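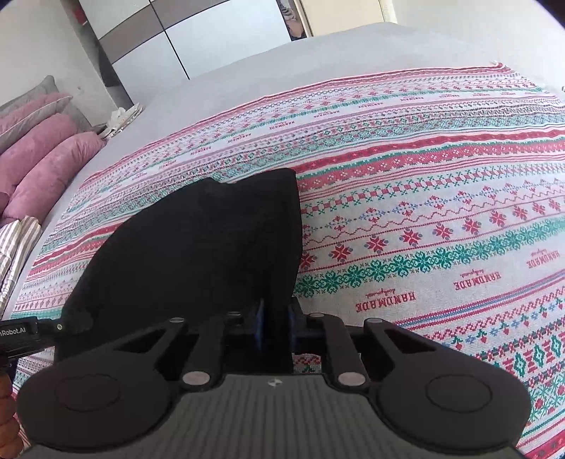
4. Folding dark clothes and cloths on the bed

Before you start, pull the bed cover flat. Small wrinkles in the cover will go into the fold.

Step 1. Lay the item on the bed with the inside facing down. For black items, turn on the ceiling light, as the seams are difficult to find in the evening.

Step 2. Hold the item at the middle of one edge and lift it until it hangs free. Shake it gently 3 times.

Step 3. Lower it slowly, so that the far side touches the bed first. Smooth it from the centre to the sides with an open hand.

Step 4. Fold in half, then in half again. Place it in the Wolordale tray with the folded edge toward you.

Note: A patterned cover in several colours is good for this work. Black cloth shows clearly on it, and also the lint which is left behind.

Note: Soft cloth keeps its creases when it stays in a pile. If the creases do not go away after Step 3, hang the item overnight and fold it in the morning.

Caution: Do not put more than 500 grams in one tray. The tray bottom can bend.

Caution: Do not iron the item on the bed cover.

For trays with a lid, continue to section 5.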